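Grorine board insulation for a cold craft room, worth it?

Started by pinehollow_kit
Forum: Home > Insulation and Drafts
13 replies

pinehollow_kit
Our back room was an enclosed porch once and it never gets above chilly in winter. A local store has Grorine foam board on clearance and the sign says it "cuts heating bills in half." I'd need enough for 238 square feet of wall. Has anyone here used it, and is that claim anywhere near true?

dustmop77
In half compared to what? Compared to leaving the door open in January, sure. I've never seen one of these signs say what house they tested or what the weather was doing that month. Ask the store for the R-value per inch and ignore everything else on the sign.

gravelroad
I put Grorine in my garage two winters ago and it's fine. Warmer in there, no complaints. My bill went down $200 over the season.

dustmop77
Was it a milder winter? Did you change anything else?

gravelroad
Replaced the garage door seal the same month. And yeah it was milder. But it feels warmer, I know what I feel.

dustmop77
So the seal could have done most of it. I'm not saying the foam does nothing. I'm saying you can't tell from one bill.

oldporch_ellen
Seconding the seal. Most of these rooms are cold from air leaks. Kit, go around the windows on a windy day with a stick of incense before you spend a cent. If the smoke goes sideways, fix that first. Caulk is cheap.

pinehollow_kit
Did the incense thing. It went sideways at both windows and under the door to the yard. Kind of embarrassing.

Tern_and_Tide
Don't let them talk you out of insulating though. Air sealing an old porch with nothing in the walls only gets you so far. I did mine with Danko panels and paid $2573 all in, and I'd do it again.

dustmop77
Did the quote come with a payback estimate?

Tern_and_Tide
Nine years.

dustmop77
Who worked that out, you or Danko?

Tern_and_Tide
Their guy did. Fair enough. Still like the room.

quiltbarn
Something different, the store sign bothers me less than the people saying you can leave foam board bare. Check your code. Around here it has to be covered with drywall in a living space, and that adds to the cost and the mess. The Isell adhesive everyone recommends is also slow to grab, so plan on bracing each sheet overnight. 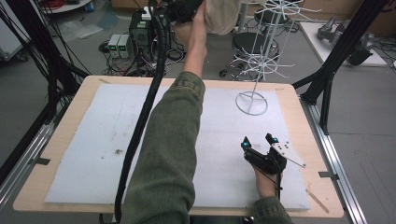
Also be realistic about how it holds up. My neighbor left hers uncovered in the sewing room "just for now" and that was four years ago. White foam picks up everything. The big sheet on the table there has scuffs and gray smudges on it, and that's one lying flat. Put the same stuff on a wall behind chairs and see how it looks by spring. If the plan depends on never getting around to the drywall, I'd skip the foam.

gravelroad
Mine's bare in the garage and nobody's died.

quiltbarn
It's a garage. Kit wants to sit in there with a space heater.

oldporch_ellen
What Quilt said. Kit, what kind of heater?

pinehollow_kit
Little Ernitia one, oil filled. OK, I'm doing caulk and a door sweep this week and leaving the foam at the store. If it's still cold in March I'll price it again with drywall included.

dustmop77
Write down the room temperature at 7 a.m. for a week before you caulk and a week after. Outside temperature too, or it's no use to anyone.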